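Portioning and Pouring Dry Goods from Shallow Dishes
Student project report, Food and Home Studies
Todthorpe College
3/13/24

1. Background

The project started from a practical complaint. In the teaching kitchen at Todthorpe, dry ingredients are weighed out before a class and left on the worktops in small dishes, one for each thing in the recipe. Students then tip the dishes into a pan or mixing bowl as they go. After nearly every class there is rice, salt or sugar on the worktop and on the floor beneath it. Our tutor asked whether the dishes were the wrong shape for the job or whether people were using them badly, and I took that as my question.

I had read a fair amount about measuring food and very little about moving it from one vessel to another. Cookery books tell you to "add the salt" and leave it there. The two guides we have in the department library cover scales and spoons in detail but say nothing on what the ingredient should sit in once it has been weighed. So most of what follows comes from trying things out on a table.

2. Dishes used

I compared three kinds of dish, all of them already in the kitchen cupboards.

The first was the Kulness square dish. It is shallow, with sides that flare out to a wide rim, and it is the one most classes pick because it stacks well and looks tidy on the table. The second was the Bundness ramekin, which is round with straight sides. The third was a plain steel bowl from a Fiadzo mixing set, the smallest in the set, with a rolled edge.

I left out anything with a spout or lip. A jug would obviously pour better, but the kitchen does not own enough small jugs for a class and there is no money for them this year.

3. Method

All pours were done over a white table so that stray grains could be found and swept up. I used long grain rice for most of the work and fine table salt for the rest. White on white was a poor choice, as I found out on the first morning, and after that I put a sheet of dark card under the receiving bowl. The card also made it easier to fold the spillage up and put it on the scales.

Each pour went as follows. The dish was filled on the scales with 18 g, which is near enough the amount of rice or salt that goes into the small dishes for our recipes. It was put down on the table, held by one side, lifted and tipped until it was empty. Whatever missed the bowl was weighed, and whatever stayed behind in the dish was weighed too. I did 496 pours in all over the course of the project, of which 170 were with the square dish tipped over a flat side.

The starting point for each pour was the same: a small heap in the middle of the dish, not shaken level. I did try levelling at first and gave it up. In a real class the ingredient is dropped in from a spoon or a scoop and stays in a heap, and levelling it made the results look better than they would be in use.
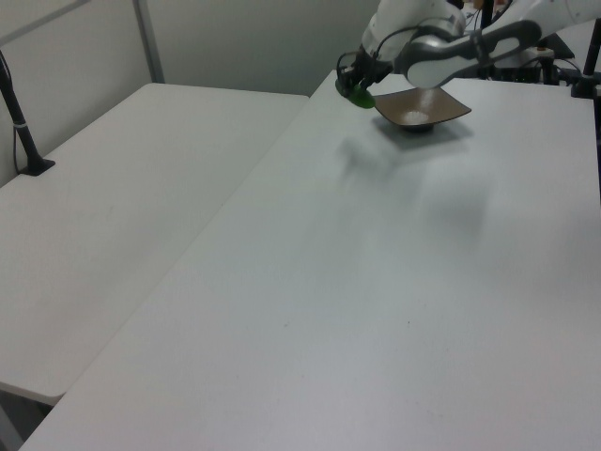

How far the dish has to be tipped before anything moves matters a good deal. With a shallow dish and a small heap, the first part of the tilt does nothing at all. The heap holds together in the deepest part and the grains only begin to slide when the base is quite steep. Then they tend to go together. People who are not expecting this have often started to tip faster by that point, and the whole lot arrives at the rim in one go.

With the square dish there is also the question of which part of the rim it leaves by. If it is tipped over a flat side, the rice spreads along the full width of that side and falls as a sheet, wider than the mouth of a small bowl. If it is tipped over a corner, the two sides guide the grains inwards and they fall in a narrow stream. I did not think of this until well into the project, so the corner pours were added late.

4. Results

4.1 Spillage

The square dish tipped over a flat side was the worst of the lot. The wide rim is the reason. It turns up only slightly, and once the grains are on it there is very little to direct them. Some ran sideways along the rim and dropped off well away from the bowl.

The same dish tipped over a corner was the best. I repeated these pours on another day because I did not believe them, and they came out much the same. The ramekin was in between. Its straight sides keep everything in until late in the tilt, which is good for carrying, but it has to be turned almost upside down to empty and the last part comes out suddenly. The steel bowl was close to the ramekin for rice and a little worse for salt, which bounced off the rolled edge.

4.2 What stays behind

Rice left almost nothing in any dish. Salt was different. A thin film stayed in the Kulness dish, in the angle where the sides meet the bottom, and needed a tap on the underside to bring it down. In the ramekin the salt stayed in the corner all the way round. For a recipe where the dish holds a teaspoon of salt the film hardly matters, but for yeast or baking powder it might, and I would want to test that properly.

4.3 Grip

I had not planned to look at grip, but it affected the results enough to need a section. The square dish can be held by one side with the finger and thumb, and the wide rim gives plenty to hold. Held that way, though, all the weight is on the other side of the hand and the dish wants to turn. Holding it nearer to the base gives better control. The foot underneath helps here too, as it leaves a gap above the table for the fingertips to get under.

The ramekin is awkward to pick up from above with one hand if your hands are small. The steel bowl is light and easy to hold, but it is slippery after washing up and I dropped it twice.

5. Trying it in a class

In October, before the table work was finished, I was allowed to put a short note on the worktops during a practical session. The recipe was a rice pudding and the dishes were the square ones. The note said to pour over the corner, with the dish held low over the pan. Half of the worktops had the note and half did not.

I weighed the sweepings at the end. The worktops without the note gave more than the worktops with it, though I would not put too much on this. One pair without a note knocked a full dish over before they had begun, and I could not separate that rice from the rest. A few people with the note told me afterwards that they had not read it.

The cost of the lost food is small. Over a term it might come to a bag or two of rice. The bigger cost is in time, as grains get under the feet of the units and the floor has to be done again after it has already been swept.

6. Problems with the work

The scales in the kitchen read to the nearest gram, which was too coarse for weighing spillage. I borrowed a finer set from the science department, but the first pours had already been done by then. I kept those figures out of the comparison, along with a batch where the card had been moved halfway through. That left 333 pours that I was happy to use.

The height of the pour was not controlled as well as it should have been. I marked a line on the side of the receiving bowl and tried to keep the rim of the dish level with it, but it drifted - mostly upwards, and mostly when I was getting tired. A simple stand with a bar across it would have fixed this.

I also only used two ingredients. Flour would behave quite differently, as it clumps, and lentils roll.

7. Recommendations for the kitchen

Keep the square dishes. They are steady on the table and stack well, and the spillage from them comes mainly from pouring over the flat side. Students should be shown the corner pour in the first practical of the year, when they are shown how to hold a knife.

Use the ramekins for salt and anything else fine that has to be carried from one worktop to another. Scrape them out with a small spatula after tipping.

Put a tray under the receiving bowl when the amount is larger than a few spoonfuls. A dark tray is better for rice and sugar.

If the department does buy new dishes, I would ask for a shallow one with a deeper corner and a narrower rim than the Kulness. I looked for one in the catalogues we have and did not find it, apart from a three-cornered sauce dish which did not stack.

8. Further work

I would like to repeat the corner pours with flour and baking powder, and with the dish held in the left hand as well as the right. All the pours in this report were right-handed. The full table of weights is kept with the project folder in the department office and can be borrowed.

Todthorpe College, Food and Home Studies | Contact the department | © Todthorpe College | Back to top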